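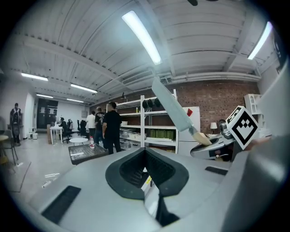

**Surdu, February**

Records of 332 state budget requests for public colleges, one row per request. Compiled by Nadiia Levchenko.

- `agency`: office that asked
- `amount`: dollars, as filed
- `status`: open, cut or funded

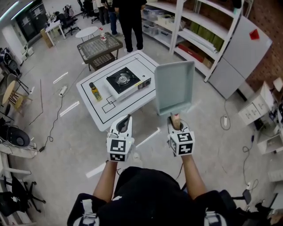
Requests under 3000 dollars are left out - the state does not list them by line. Equipment is coded by type. A portable gas stove like the one on the white table goes under `kitchen`, code 7. Send fixes to Illia Kushnir.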